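Spoon cell (Ultach workshop)

From the Clarier Bench Automation Wiki

The spoon cell is a two-armed robot cell kept at the Ultach workshop and used for small tabletop handling work. It takes its name from its best-known job, in which the right arm puts a spoon in a bowl. The left arm is present throughout. The cell was set up by Weidong Song and Matvii Pavliuk, and most of what is known about looking after it comes from a notebook kept by Faraji Mushi, parts of which are legible.

Layout

The arms stand on opposite sides of a table and face each other. Each carries a black gripper with two fingers. The table wears a black cloth, chosen after a long argument about glare, and the wall behind is plain. The props are a bowl, a dark grey open-topped holder and a spoon with a bear's head on the end of its handle. The bear was the only spoon in the shop at Flallham with a top thick enough to grip.
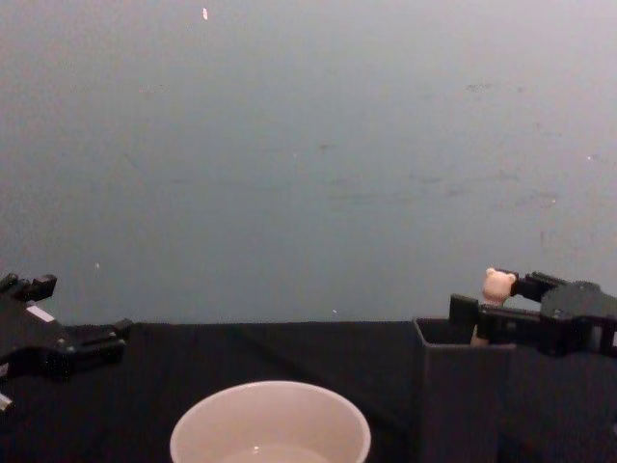 The bear at the mouth of the holder, in the fingers of the right gripper.

Setting up

The cloth goes on first and is pulled flat by hand. Small creases are tolerated; a ridge under the bowl is not, as the bowl then leans and the spoon finds the rim. The bowl is placed between the arms, with the holder to its right and a little further back. Pavliuk once marked both positions on the cloth in chalk, which lasted until the cloth was next washed.

The spoon stands in the holder with its head up. Both grippers are opened before the arms are brought in, and the right one is stopped just short of the handle so that its height can be checked by eye.

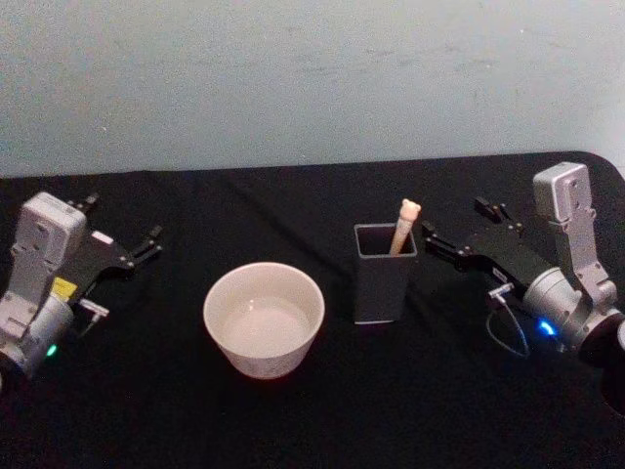 Finger alignment

The handle is narrow and rounded, so fingers that close slightly out of true will turn it. The usual check is to grip the spoon, lower it into the bowl and look at the angle of the stem. A slight slope is fine. If the slope grows from one run to the next, the finger screws are slackened, the fingers closed on a straight rod and the screws tightened again. Mushi's notebook gives this job 7 minutes. Song gives it an afternoon.

The check is repeated every 200 cycles, or whenever somebody has leant on the arm and says they haven't. 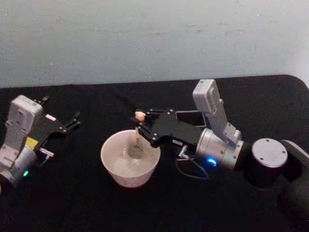 Cables

A cable hangs in a loop below the right gripper. It needs enough slack for the wrist to turn, but a loop that is too generous will drag on the cloth and, given time, take the bowl with it. The connector is pushed home by hand before each session – never with pliers, a rule written after February's repair, when Sivaprasad Marar fitted a new one.

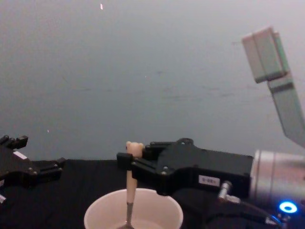
Right gripper holding the spoon upright over the cup, cable running back towards the wrist.

Cleaning

Fingers are wiped with a dry cloth at the end of the day. The bowl is washed up in the ordinary way, and remains the only part of the cell that everyone feels qualified to service.

See also

Acharya gripper stand
Bench cloths (disputed)

Page last edited 1/12/24 by Jayson Tiongson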